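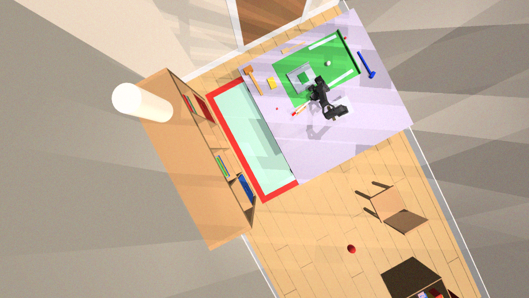 Lendeck room pack, tabletop scene, arm over the green board

Lendeck room pack – worth paying for?
Simulation and Software > Reviews and Buying Advice

plank_o_matic
Posted September 5, 2024

I've had the Lendeck pack for a few weeks and promised a write-up in the other thread, so I'm paying my debts. It's a set of furnished rooms with a table, an arm and a pile of props, and you rent it for 365 days at $115. There's a $70 tier without the randomizer. Don't buy the $70 tier. It's a dollhouse.

The good: props. You get a mallet, a blue hammer thing, a spatula or something close enough to one, little blocks, little balls. They all have their own collision shapes and the small ones stay where you put them. I came from Maltness, where any cube under a certain size would sink into the table over lunch like it was tired.

The less good: the randomizer has opinions. Mine likes to put a chair in the middle of the floor at an angle that looks tipped over, with a red ball near it. I have no idea what the chair has to do with picking up a cube. My policy doesn't either, but it has now seen a lot of chair.

Lighting is better than I expected. Arm shadows land on the tabletop properly and they're ugly in the way real ones are. My old vision model took one look at a looped gray shadow and tried to plan around it.

Docs are a PDF and a forum link. The forum link is dead.

Happy to answer questions. I'll say up front I'm leaning toward renewing.

gripe_strength
Reply 1

$115 a year for a bookshelf. I can model a bookshelf.

plank_o_matic
Reply 2

You can. You've been going to model one since last October.

gripe_strength
Reply 3

It's nearly done.

My point stands though. The arm never leaves the table. Everything on the floor is set dressing, and you're paying to render it. Give me a gray plane and a cube and I'll have more frames per second than you can use.

tidepool77
Reply 4

Disagree, and I say that as someone who trained on a gray plane and a cube for most of a year. It worked great until we put it in a room. Then it saw a wooden door and gave up. Clutter in the background is the thing you're paying for. The shelf, the floorboards, the red-bordered panel next to the table, all of it is stuff the camera has to learn to ignore.

Question for the OP, can you lock single objects? I want the green board and the gray tray fixed and everything else shuffled.

plank_o_matic
Reply 5

Yes, in the scene file. Set "pinned" on the parent and the children follow. Except the white strips on the board, which are their own parents for some reason, so pin those separately or you'll find one on the floor. Ask me how long that took to track down.

lumen_miser
Reply 6

Has anyone run this next to Dantas? Their rooms are free and the license lets you ship the renders. I read the Lendeck license twice and still can't tell whether I'm allowed to put a picture in my thesis.

tidepool77
Reply 7

Ran both. Dantas looks nicer in stills. The physics is a rumor. Anything round rolls forever, so you end up gluing the balls down, and then you have a very pretty room where nothing can be picked up.

For the license I wrote to Lendeck and got a yes for papers and theses, a no for reselling the assets. Took them two days. Get it in writing for yourself, mine was for a lab account.

gripe_strength
Reply 8

"Anything round rolls forever" is one friction value. You set it once. I can't believe I'm defending Dantas.

tidepool77
Reply 9

I set it once. The balls disagreed. If you've got a value that works, post it and I'll eat my words, I have the project still sitting on a drive.

clodbyhopper
Reply 10

Clodby user dropping in, please be gentle. Does the Lendeck arm import as a normal joint tree, or is it one of those baked meshes you have to take apart? The black mechanism looks fiddly. I'd want to swap in our gripper and keep the rest.

plank_o_matic
Reply 11

Normal tree. The gripper comes off at the last joint without a fight. Clodby will complain about units on import, tell it meters and it calms down. The thin sticks next to the arm come in as one bundle, by the way, so if you were hoping to pick them one at a time you'll need to split them yourself.

clodbyhopper
Reply 12

Thanks. Splitting sticks is more or less my job description now.

lumen_miser
Reply 13

Going to try the $115 tier, mostly for the shadows. If the chair shows up in my thesis I'm crediting this thread.

gripe_strength
Reply 14

Tidepool, friction value is in your inbox. Also you need rolling resistance on, which is a second setting. So, fine, two settings.

tidepool77
Reply 15

Got it. Running it tonight, will post the numbers in the Dantas thread so this one can stay about chairs.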